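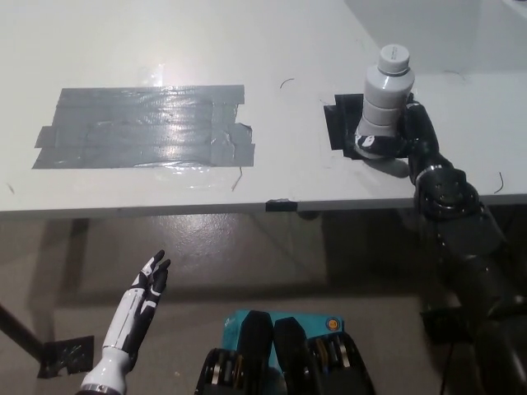
Figure 6. Right gripper closed low on the bottle, bottle on the black target square.

Section 4: Your first pick and place with the Gustum kit

Right, you've bolted everything together and got through the wiring in Section 3, so now we get to the fun bit. By the end of this section your Gustum will pick up a bottle and put it back on a square of tape, over and over, while you drink your tea. I wrote these steps on my own bench at Gokasside and I've rewritten them twice after emails from owners, so if something still reads oddly, do tell me!

Before you start you'll need:
A table that doesn't wobble
Black tape for the target
An empty plastic bottle with a screw cap
The Inley control app, already paired (see Section 3)

4.1 Setting up the table

1. Park the robot facing the long edge of the table and lock the base. Give it a shove. If it moves, lock it again.

2. Make the target from black tape, a bit bigger than the bottom of your bottle, and stick it towards the right-hand side of the table. I go for a square. A white table with black tape is the easiest combination for the head camera.

3. Mark the floor with tape as well, once you're happy with where everything stands. You will knock the table at some point, and lining it up again by eye is a miserable way to spend an afternoon.

4. Open the app, choose Target, and tap the middle of your square on the live view. A green outline should snap to it. If it snaps to something else, tap Clear and have another go.

Note: shiny tape under a bright ceiling light can throw a glare spot, and the app doesn't always cope with that. You can see a big patch of silver-grey tape on the left of the table in Figure 6, with the light bouncing off it. Keep your target well clear of anything like that. The app only cares about the square you tapped, so other tape can stay where it is.

4.2 Teaching the grip

5. Stand the bottle on the square with its cap screwed on.

6. Choose Right arm, then Guide. The arm goes slack enough for you to move it by hand, so hold it just above the gripper before you press the button (I forgot once and it dropped on the table with a horrible clunk).

7. Bring the gripper in from the right, low down, until the bottle sits between the fingers. Near the base is best. Grip it high up and it tends to swing when the arm stops.

8. Tap Close. Start with the grip force at 500 and go up a little at a time if the bottle slips. Most empty bottles are happy by 600. The slider goes all the way to 2,000, but that's meant for the metal test block and it'll flatten your bottle.

9. Tap Save pose and give it a name you'll recognise next week. I have eleven called "test".

CAUTION: Keep your own fingers out of the gripper whenever Guide is off. Know where the stop button is before you press Run.

CAUTION: Don't use a full bottle, and don't use glass.

4.3 Running it

10. Check that the left hand is out of the way. Open fingers and resting low is fine.

11. Set the speed to 2 and tap Run. The arm should lift the bottle, pause, and set it back down on the square.

12. Let it do a few rounds before you touch the speed. If the bottle lands off the tape, go back to step 4 and tap the target again. That sorts it nearly every time for me.

If the gripper stops short and the app says "Reach", your table is too far away. Unlock the base, move the robot forward a touch, lock it, and redo the target. If it says "Load" with an empty bottle, check that the cable at the elbow isn't pinched.

Got the Maes wrist upgrade? Steps 6 to 9 are a little different, and they're in Section 5.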